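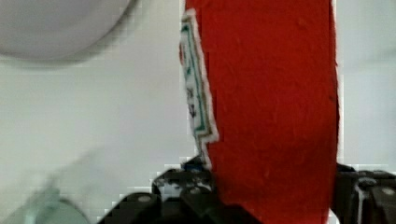 About Pillent

Pillent produces tabletop materials for household skills courses: felt pieces, labels, small dishes, imitation fruit and the lesson sheets that go with them. The materials are used by adult education centers, occupational therapy departments and middle schools that teach kitchen work without a full teaching kitchen. The company was set up by Hortensia Acuña and Santeri Mustonen, who still run it.

What we make

The current catalog lists 842 items. Soft items are offered in single, saturated colors, and a learner can be told to pick up the red one without further explanation. Surface texture is specified separately from color. Felt and other fibrous finishes are chosen where grip matters, and smooth finishes where the item has to be wiped down between sessions.

Printed labels are supplied with many items. Colored border lines identify the lesson group. Label text is kept short. Replacement labels may be ordered by item number and do not require a full set.

How lessons are arranged

Every lesson is planned on a plain, light-colored table. Large items, such as a toaster oven, are placed first, and their position is fixed for the whole lesson. Small items are laid out afterward in the open area. 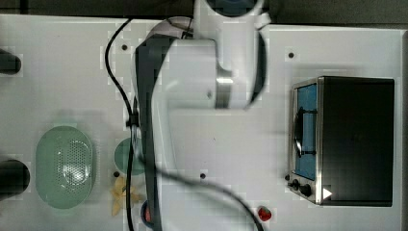
A layout is accepted once an oven door can be opened fully without moving a dish, and once all items needed for the step can be reached from one standing position. Layouts that fail either check go back to Raquel Caldeira, who maintains the lesson sheets. The sheets are revised each July. A revision normally changes the order of steps and leaves the item list alone, so that existing sets remain usable.

The standard kitchen course, Udik, consists of 12 lessons. It covers setting out, handling small food items, loading and unloading an oven tray, wiping down and putting away. Lessons may be taught separately, except for the tray lessons, which assume the setting-out lesson has been completed. The shorter Vorell course covers sorting and labeling only.

Supply and service

To date we have delivered 3,282 sets, of which 2,116 were kitchen sets. Orders are packed by lesson, with the sheet on top. Missing pieces are replaced free of charge if reported within one term.

Toaster ovens and tables are not included in any set. Minimum table dimensions are stated on the first sheet of each course.

Contact

Orders and replacements: Brenda Saavedra
Lesson sheets and course content: Raquel Caldeira
School accounts: Uriel Pereyra

The office answers calls from 8:30 a.m. to 4 p.m.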